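Kadevix sheet-feed scanner: grey vertical line on every page, and the second side comes out paler

Posted in: Scanners and document handling

kan_papers

Hello to all. I have a Kadevix portable scanner, the model which sits in a docking base with a feeder for many sheets, and can also be taken out and used alone with the USB cable. I bought it second-hand in August and I use it to scan old invoices and letters for a small office. The counter in the software says 775 pages until now, so I think it is not much used.

Since last week there is a thin grey line from the top to the bottom of each page. The line is always in the same place, near the right margin. It is visible when I scan at 300 dpi and also at 200 dpi, in colour and in grey. In pure black and white it disappears, but then the stamps on my invoices are not readable, so I can't use this mode.

The second problem, and I do not know if it is connected: when I scan both sides, the back side is paler than the front side. The text can be read but the light grey table lines are lost.

What I tried:
I cleaned the glass with a dry cloth, two times.
I removed the scanner from the dock and fed the sheets one by one. The line is still there.
I installed the scanning program again (Nudix Capture, the version which came on the disc).
I used another USB cable, a shorter one.

I did not do the calibration because the calibration sheet was not in the box when I bought it. Can I use a normal white paper? The manual says only "use the supplied sheet" and nothing more.

My computer is a Windows laptop, if this is important. Thank you in advance for your patience with my English.

Prultico

It is the driver. Mine did the same and I changed to the other driver and it was good again. Search on the Kadevix site.

oldtoner

I don't agree that it is the driver, at least for the line. When a line runs the full length of the page and stays in the same position, there is nearly always a small thing on the glass strip: a bit of glue, correction fluid, or ink from a stamp. The paper moves and the dirt stays, so one tiny point becomes a long line. A dry cloth does not remove glue. I had this with my own Kadevix after scanning envelopes, and I was also sure that my glass was clean.

Please try it in this order.

Switch the scanner off and pull out the USB cable. Open the top cover with the latch on the left side. You will find two narrow glass strips, one in the lower part and one in the cover. Many people clean only the lower one. The upper strip reads the back side of the page, so your pale back side can come from there.

Take a cloth without fibres and put a little isopropyl alcohol on the cloth, never directly on the glass. Wipe along the strip from one end to the other. Then move your fingernail very softly over the place where the line appears. If you feel a small bump, there is still glue. Leave the damp cloth on it for one minute and wipe again.

Clean the rollers also, and turn them by hand while you do it. Wait until everything is dry before you close the cover.

To find the exact place, scan one empty white page and lay the print of this scan on the open scanner, in the direction of feeding. Remember that the image may be mirrored for the back side. I lost a whole evening by cleaning the wrong end.

About calibration: a normal white paper can work, but it must be clean, without folds, and heavier than the usual office paper. I use a matt card of A4 size. In Nudix Capture go to Tools, then Maintenance, then Calibrate, and feed the card when the program asks. Do it only after the cleaning, otherwise the scanner will learn the dirt as if it was a part of the glass, and you may get a white line in place of the grey one.

If the back side is still pale after this, look at the settings for each side. In my version there is a small tab "Rear" with its own brightness, and it does not follow the front one. Mine was at 152 and the front was at 128, I have no idea why. I put both at the same value and the table lines came back.

For checking the result I don't use invoices. I print a photo with large light grey areas, because a thin line shows very well on it.

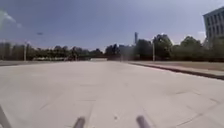

Pale concrete slabs, with trees far behind.

Print it on matt paper, the glossy sort can slip in the feeder. Scan it in grey at 300 dpi and zoom in on the pale part. The real joints in the concrete are thin and dark too, so compare with the print in your hand before you decide that the scanner has a fault.

One more thing. Keep the feeder at 17 sheets or fewer when the paper is old. The manual allows more, but with old invoices I get double feeding – and the staples which we forget can scratch the glass. A scratch can't be cleaned, and then the only solution is to change the strip. I paid around 41 euros for this part, without the work.

kan_papers

Thank you very much, oldtoner. There was glue on the lower glass, I could feel it with the nail. The line is gone now. The back side is a bit better but still not equal. I don't find the tab "Rear" in my version, maybe mine is too old. I will order the matt card and do the calibration when it comes.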